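Folding and Storing Clothes: Frequently Asked Questions

Lusumholm Home Notes
Written by Ieva Dzene. Questions collected by Tamsin Tautahi.

Do I really need a folding method?

Probably not. I have read a lot of folding advice and most of it assumes you own 30 matching T-shirts and have a free afternoon. If your clothes fit in the drawer and you can find them, leave them alone. The answers on this page are for people whose clothes don't fit, or who keep pulling the same crumpled thing out of the same pile.

Is it true that everything should stand upright in the drawer?

I doubt it. T-shirts and jeans will stand up. Slippery blouses slump over by the next morning, and then you have a row of slumped blouses. A flat stack is fine if you keep it short. Mine stop at the height of my hand.

Can a long dress be folded at all, or does it have to hang?

It can be folded. The rule that long dresses must hang seems to come mostly from people selling hangers. A heavy one can stretch at the shoulders after a season on a thin wire hanger, so folding may be the kinder choice. Lay it face up at full length with the neckline away from you and sort out the sleeves first. Bring each side in toward the middle, then fold up from the hem in two or three turns. If there is a slit, line up its edges before you start or the whole skirt will drift sideways.

Do I have to use a bed or a table?

A clean floor is better for anything long. Beds are soft and the fabric sinks into them, and most tables are too short for a full-length dress. Sweep first.

Where should I hold the fabric when I pick it up?

Opinions differ and I don't trust the strong ones. Pinching one small fold in the middle is quick, but the rest of the cloth hangs off that point and you end up straightening it again. Two hands, well apart, works better for me on anything longer than a shirt.
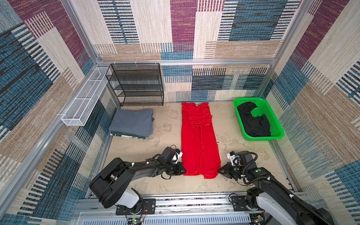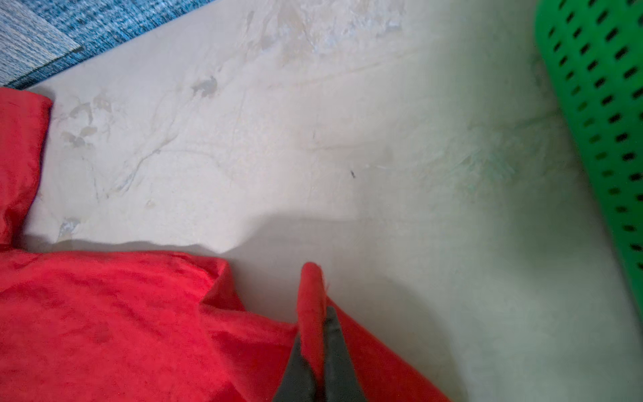
First picture: the long red dress laid out, with the green basket to one side. Second picture: red cloth close up, with one fold pinched and raised.

Will folding get the wrinkles out?

No, whatever the label on the spray bottle says. Smooth the fabric with the flat of your hand before each fold and you will avoid adding new ones. Gathered or ruched parts are meant to look bunched, so don't flatten them. I spent most of one August trying to press a ruched top smooth and made it worse.

Open baskets or closed ones?

Open sides, if there is any chance the clothes are damp. Closed bins look tidier and smell worse. Otherwise, buy whichever one you can carry with one arm. I have had two baskets in my life that I liked and both were cheap plastic.

Is wire mesh shelving any good for clothes?

It's fine for jeans and sweaters. With thin fabrics the mesh can leave a grid on the bottom item, so put a piece of cardboard down first. It is also easy to snag a loose thread. I wouldn't keep anything satiny on bare wire.

What about a long narrow basket fixed to the wall?

Useful for socks, belts and scarves. Less useful for anything you have taken the trouble to fold, as it will bend to the shape of the basket. Check the fastenings every so often if it is held up with ties.

Have you tried the Karnano folding board?

Yes. It folds shirts into very even rectangles, and so do I, a little less evenly, without a board to store. It was no help with a dress. The Zenik drawer dividers were better, although a reader at Leite tells me she cut up shoe boxes and got the same result. I believe her.

How often should I redo the drawers?

When they stop closing. Some people like a yearly clear-out on 31st December, and if a date helps you, use it. I have never managed it.

Can I send in a question?

Yes, through the contact form. Please say what the garment is and where you want to keep it. "My closet is a mess" is hard to answer.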